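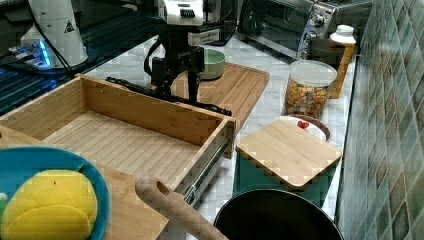 Two-fingered gripper over a bamboo cutting board during kitchen-task work with the Zevex benchtop kit.

FOR RELEASE: Wed 18 January

Zevex opens orders for Plurnell benchtop manipulation kit

Zevex has opened orders for Plurnell, a benchtop manipulation kit for laboratories and teaching workshops that study household handling tasks. The kit combines mounting hardware, a parallel gripper, cabling and the Jeon control software in one package. It is supplied without an arm and mounts to customer-owned arms with a standard tool flange.

Plurnell is intended for work at counter height among ordinary kitchen goods. Zevex test layouts use bamboo boards, bowls, plates, sponges, a drawer with a metal slide rail, lidded canisters and a countertop toaster oven. Objects are left close together and overlapping, so that grasp planning has to account for neighbouring items and for partial occlusion.

The gripper has two fingers with replaceable pads and a maximum opening of 50 mm. Objects wider than this are handled by the rim, edge or handle. Closing force is set in software and can be changed between grasps without stopping the program. Finger pads are changed with a 2 mm hex key, which is included.

Jeon runs on a customer-supplied Linux workstation. It records joint position, gripper opening and commanded force against a common clock, and exports to open file formats. The current release includes 34 task templates covering pick and place, drawer opening, stacking and wiping. Templates can be edited in a text file or recorded by hand guiding where the arm supports it. Organizations with their own planning software can use the gripper driver separately.

Development units were run from November at the Zevex workshop, where the templates were revised for cluttered counters. Changes arising from that period include a lower default approach speed, a longer gripper cable and a revised strain relief at the wrist. The drawer template now checks gripper opening after each pull and stops if the grasp has slipped.

Plurnell is priced at $3635, excluding tax and freight. The price covers the gripper, mounting plate, cable set, one set of spare pads and a single-site Jeon licence. Installation and operator training are quoted separately through Briltitz, which also handles repairs and calibration. Customers remain responsible for the risk assessment of the complete robot cell.

Orders and requests for technical drawings can be placed through the Zevex sales desk. Mounting plates for non-standard flanges are made to order.

ENDS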